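Section 3. Registering Players and Managing Transfers

This section covers the squad list, the transfer window and player loans in Drustley League Manager. It assumes that the league has been created and that at least two clubs are active. If not, complete Section 2 first.

3.1 Before you begin

You need a League Registrar or Club Secretary login. A Club Secretary can open a transfer request but cannot approve one. A Team Coach login can view the squad list only.

Have the following ready for each player:

- Full name as shown on the registration form
- Date of birth
- Previous club, if any
- Position (optional)
- Date on which the current registration ends

Note: The previous club field is matched against the club directory. If the club is not in the directory, choose Outside League and type the name by hand. Names typed by hand are not checked for spelling.

3.2 Setting the squad limit

The squad limit is the largest number of players a club can hold on its active list at one time. The default is 41. Loaned-in players count toward the limit. Loaned-out players do not.

1. Go to League > Rules > Squads.
2. Enter the limit in the Active Players field.
3. Enter the smallest permitted squad in the Minimum Players field. The default is 14.
4. Select the age group to which the rule applies, or leave the field set to All.
5. Click Save Rule.
6. Repeat for each age group that needs its own limit.

When two rules cover the same age group, the one saved last is used. The earlier rule stays in the list and is marked Inactive.

CAUTION: Lowering the limit in mid-season does not remove players from any squad. Clubs above the new limit are locked, and cannot submit a team sheet until they have released enough players. Check the Squad Totals report before saving.

3.3 Opening a transfer window

Transfers between clubs can be submitted only while a window is open. A league can have up to three windows in one season.

1. Go to League > Calendar > Windows.
2. Click New Window.
3. Enter an opening date and a closing date. The window opens at 12:01 a.m. on the first date and closes at 11:59 p.m. on the last.
4. Choose the divisions that may use the window.
5. Set Late Requests to Refuse or Hold. Held requests are kept in the queue and can be approved by the League Registrar after closing.
6. Click Publish. 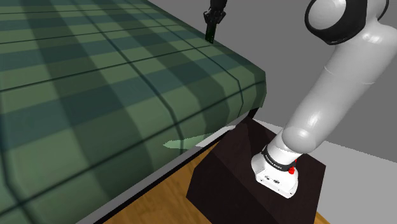 Windows cannot overlap. If the dates entered cross an existing window, error 53 is shown and the new window is saved as a draft. Correct the dates and publish again.

Published windows appear on the public fixtures page within a few minutes. To keep a window off the public page, clear the Show to Public box before step 6. The setting can be changed later, but clubs that subscribe to the calendar feed will have received the dates by then.

3.4 Listing a player for transfer

Listing a player tells other clubs in the league that offers will be considered. It does not end the player's registration, and the player can still be selected.

1. Open the club page and click Squad.
2. Click the player's name.
3. Under Status, choose Available.
4. Choose Permanent, Loan or Either.
5. If the league uses fees, enter the fee. Enter 0 for a free transfer. A blank field is shown to other clubs as Open to Offers.
6. Click Save.

To withdraw a player, set Status back to Registered. Any open offers are closed and the offering clubs are notified.

Several players can be listed in one step. On the Squad page, check the box beside each name, then click Actions > Set Status. The same status and type are applied to all of them. Fees have to be entered one at a time.

Note: Players under the league's youth age cannot be listed by a Club Secretary. The Status menu is gray for these players. The League Registrar can list them once a signed consent form has been uploaded to the player record.

3.5 Submitting and approving a transfer

The buying club starts the request. In the steps below, Flirden is the buying club and Flinton is the selling club.

1. Flirden opens the player's public record and clicks Request Transfer.
2. Flirden enters the proposed fee and start date, then clicks Send.
3. Flinton opens Inbox > Transfers and clicks Accept, Decline or Counter.
4. If the offer is countered, Flirden accepts or declines the new terms. One counter is allowed for each request.
5. Once both clubs have accepted, the request moves to the League Registrar's queue.
6. The League Registrar checks the player record and clicks Approve.

The player moves to the Flirden squad list on the start date. Goals, appearances and cards from earlier in the season stay with the player. Team totals stay with the club for which they were recorded.

Suspensions carry over. If the player has matches left to serve, the remaining number is shown in red on the new club's team sheet – the player cannot be selected until the number reaches zero.

CAUTION: An approved transfer cannot be undone with the Cancel button. To reverse it, submit a second transfer in the opposite direction. Both transfers remain in the player's history.

3.6 Recording a loan

1. Follow steps 1 to 5 of Section 3.5, choosing Loan as the transfer type.
2. Enter the return date. The return date may fall outside a transfer window.
3. Choose whether the player may appear against the parent club. The default is No.
4. Choose whether the parent club may recall the player. If Yes, enter the notice period in days.
5. The League Registrar clicks Approve.

On the return date the player goes back to the parent club's active list. If this would take the parent club over its squad limit, the player is placed on the Pending list and the Club Secretary is sent a message. Pending players cannot be selected.

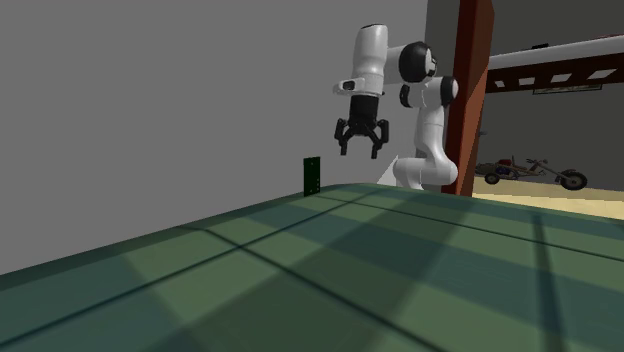
Figure 3-1. Robot arm beside a table covered in green and blue-green plaid.

3.7 Importing a squad from a file

Clubs moving from the Mughal registration format can import a full squad at once. The file must be plain comma-separated text with one player per line and a header row.

1. Go to Club > Squad > Import.
2. Choose Mughal from the Format list.
3. Click Browse, select the file and click Check.
4. Review the warnings. Lines marked Error will be skipped. Lines marked Warning will be imported.
5. Click Import.

Dates must be written month first. A file with day-first dates may pass the check and load wrong dates of birth, placing players in the wrong age group. Compare a few records with the paper forms after each import.

The import does not carry over photos, consent forms or suspensions. Add these by hand before the first team sheet is submitted.

3.8 Common messages

Squad limit reached: The club has no free places. Release or loan out a player, then submit again.

Window closed: The request was sent outside the published dates. If Late Requests is set to Hold, no action is needed by the club.

Duplicate player: A record with the same name and date of birth exists. Open the existing record and request a transfer from it. Do not create a second record with a changed spelling.

Awaiting consent: The consent form is missing or unsigned. Upload it under Player > Documents.

For match day team sheets and substitutions, see Section 4.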